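Teaching by hand and by remote control
Notes for the talk, 21 Dec 2025
Speaker: Pierina Rinaldi

Slide 1 – Title

Say good morning, thank Hartmut Bauerfeind for the invitation. Mention that he will take the questions on motor control at the end and I will take the rest.

The talk is about how a person shows a robot what to do. I will cover two ways of doing it, what each one costs in time, and what we got wrong at Prateck in the first few months.

Slide 2 – Two ways of showing

First way: you take hold of the arm and move it yourself. The joints go slack, you guide the gripper to the object, and the positions are recorded. People pick this up in a few minutes. The trouble is that your own hands and sleeves get in the camera view, and with two arms you run out of hands.

Second way: you sit at a pair of smaller arms, the leaders, and the big arms copy what you do. You stand back from the table and the cameras see only the robot. It takes longer to learn. Our new operators need 30 practice runs before we keep anything they record.

Ask the room who has tried either. Wait for hands.

Slide 3 – Why we chose food

We started with blocks and pegs, and the results looked good. Then Eichhorn, who paid for the first part of the work, asked for a breakfast task and most of what we had built stopped being useful. Blocks are all the same. Bread bends, crumbles and has a different crust every time. An egg slides on the plate.

Most of the difficulty is in how hard to squeeze. A person on the leader arms feels very little of what the gripper feels, so they judge it by eye. Too tight and the slice folds. Too loose and it drops on the way over.
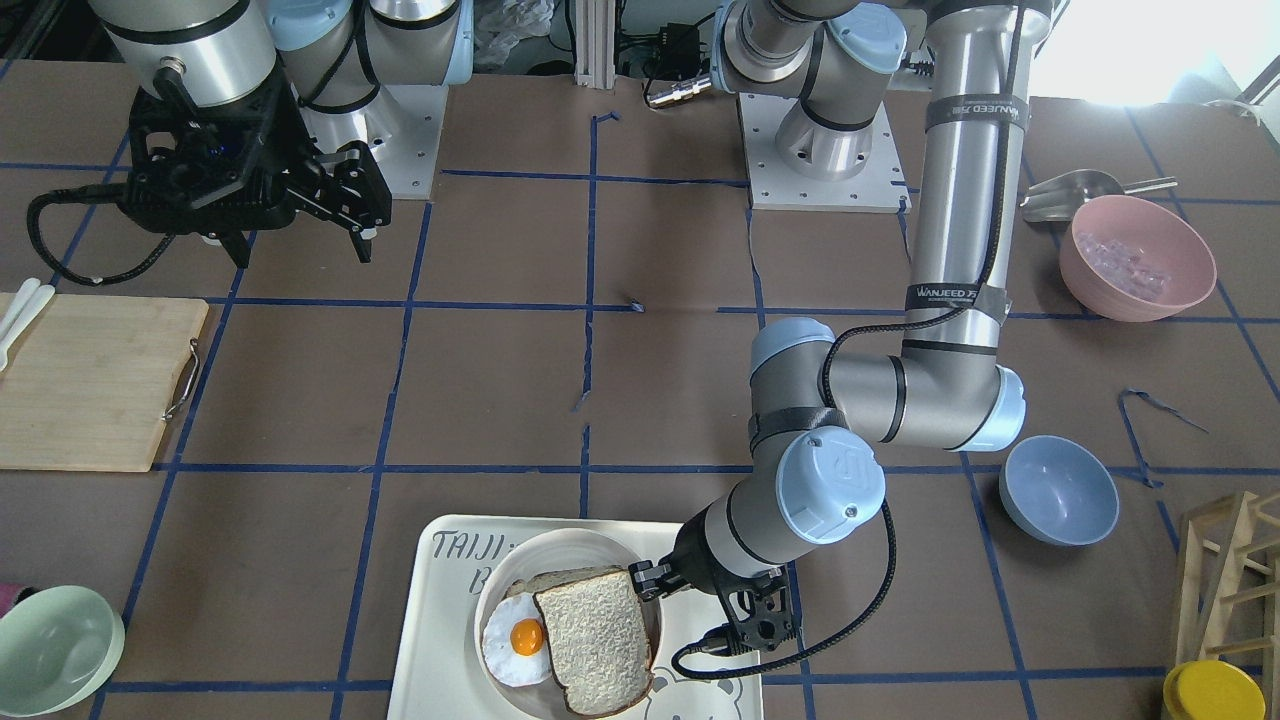 We put a grid on the table early on and I would do it again. Operators use it to put things back between runs, and it gives us a simple way to say where a bowl should start. We then move the start positions on purpose, one square at a time, so the robot doesn't learn a single layout by heart.

Slide 4 – Numbers

By the end of August we had recorded 2,045 runs. Of those, 265 were thrown out. Most of the rejected ones had long pauses in them – the operator stopped to think, and a robot trained on that will stop too, for no reason anyone can see.

Don't read out the table. Point to the bottom row only.

Slide 5 – What makes a good run

Keep a steady speed. Approach from the same side unless the plan says otherwise. If you miss a grasp, open, back off and try again, and leave that in the recording. We used to delete every run with a miss. The trained arm then had no idea what to do when it missed, and it would carry on to the plate with nothing in the gripper.

Rest your wrists. Our sessions are 59 minutes at most, as the booking system at Fitley works in hours and needs a gap.

Slide 6 – Two arms

One arm often has to wait for the other. Operators find this harder than moving both. The idle hand drifts, and the drift goes into the data. We now ask them to park the waiting arm clear of the work, open, and hold it there.

Play the clip from Tritis if time allows. Skip it if we are past the half-way mark.

Slide 7 – Next

More operators, shorter tasks, and a better sense of touch on the leader arms. Hartmut has a first version of the last one and may want to say a few words.

Questions. Leave the contact slide up.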